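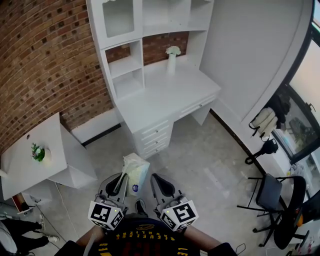 Florian Eberhard writes in to say that a tissue package belongs on the desk, always has, and that any household keeping one elsewhere has given up on itself. He read my June piece on drawers and found it soft. He would like me to take a position.

Filed under: Opinion / Rooms & Habits

Fine. My position is that the desk is the worst home for tissues in the whole house, and that people put them there out of manners. A desk with a hutch is a piece of furniture with opinions. It has cubbies, which want envelopes. It has a glass-fronted compartment, which wants something you'd be proud to have seen through glass. Put white flowers in a white vase on it and the matter is closed, and a plastic-wrapped block of paper for noses is not getting in.

So the tissues travel. They go from the shopping bag to the floor, and from the floor to whatever flat thing is nearest, and they stay there until somebody sneezes two rooms away.

I have lived with a white desk against a brick wall for 13 years, first in Grivdale and now in Femcombe, and I can report that the small drawers fill up first. Small drawers are where decisions go to be put off. Mine hold string, three dead pens and the manual for a Trummer kettle I gave to my sister. The long shallow drawer under the desktop is worse – it is too flat for anything you need and exactly right for takeout menus. There are almost 30 in mine. Two of the restaurants are still open.

The tidying people will tell you that everything should have a place. I've tried it. I gave the tissues a cubby, bottom left, and for a week I walked across a concrete floor in my socks each time my nose ran, feeling organized and slightly wet. Then I put them on the side table by the chair, where they look terrible, and I have not thought about them since.

Keep the flowers on the desk, then. Let the cubbies have their envelopes. But a thing you reach for with your eyes shut should live where your hand already is, even if guests can see it.

Search Tostance Home ... Go

3 comments

Helmi Niskanen: Bottom left cubby is for stamps. I'm surprised I have to say this.

marrow_18: We keep ours on top of the fridge and I'm five foot one. Not my idea.

Florian Eberhard: Still soft.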